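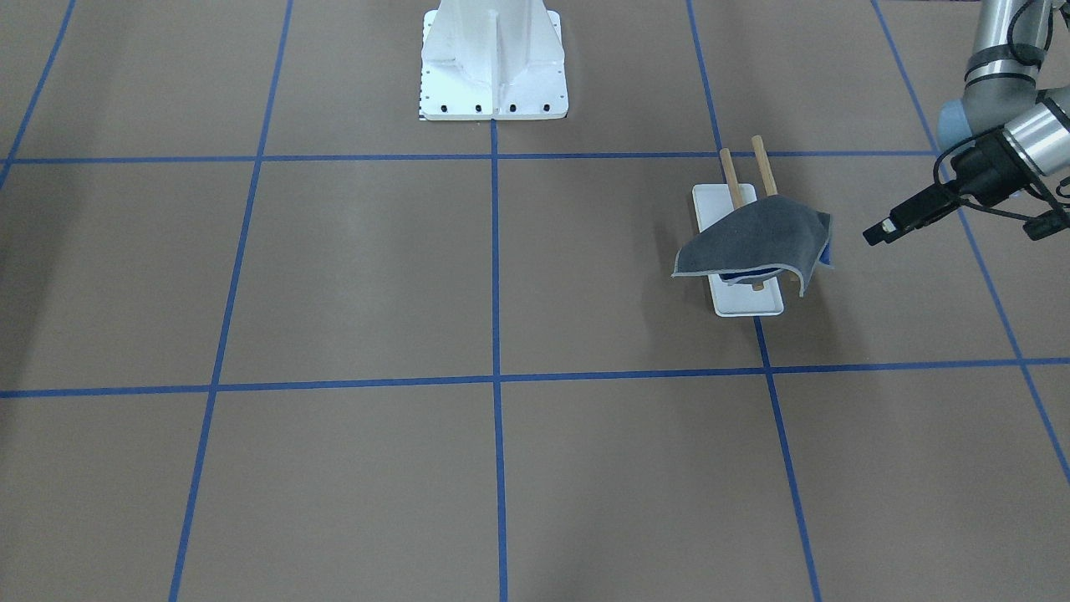 I bought the Mikau gripper pads in July, two sets, because I was sick of our old ones dropping things. Short version: they hold beautifully and they let go badly.

Thin, flat, light stuff is where it went wrong for me. The fingers open, the program happily reports a release, and the part stays stuck to one pad until the arm swings away and flings it. Ours caught a cable loop on a Sunday evening and the arm went into a protective stop (at least that bit worked!).

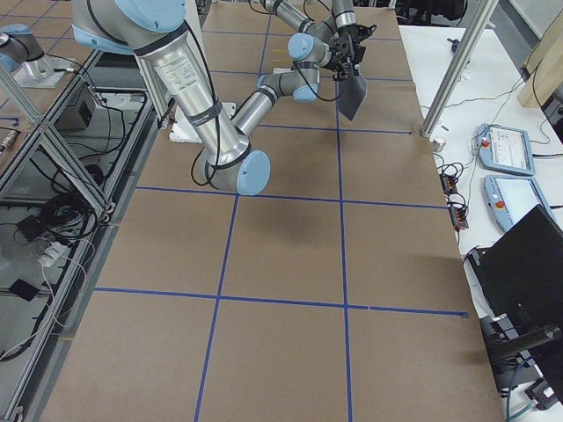

So I slowed everything down and added a pause of 300 milliseconds after opening. Better, but still not good – cycle 431 of the next run stuck again, same pad, same side. I wiped them with alcohol like the Homa leaflet says and got maybe a day out of it.
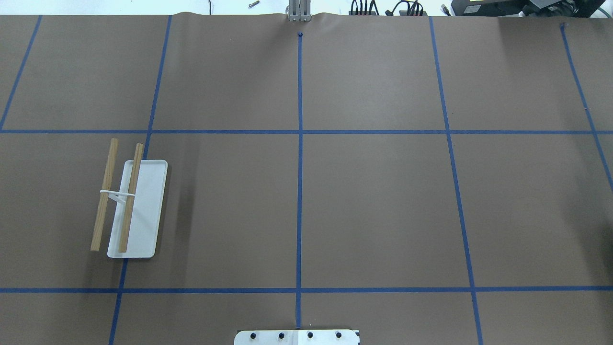 Haruna Kikuchi wrote back that hers did exactly the same on wooden rods, and that dusting the pads with talc fixed it for a week and made a horrible mess.

I tried it. She's right about the mess. I've gone back to the Ovovon pads for anything light and kept the Mikau ones for heavier parts, where I love them.

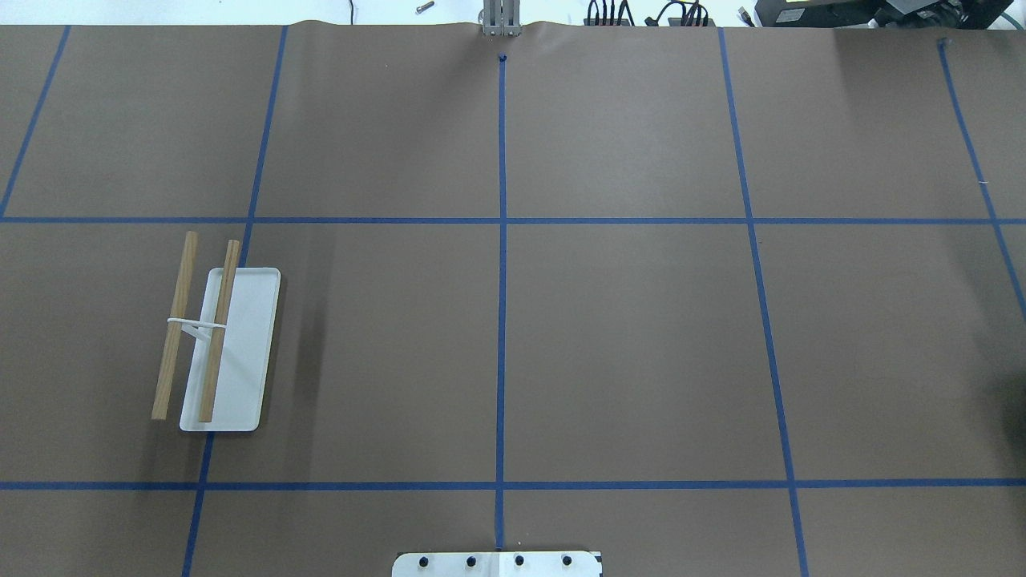 Would I buy them again? For heavy parts, sure, but check every release with your own eyes first and stay out of the arm's reach while you do it. Three stars.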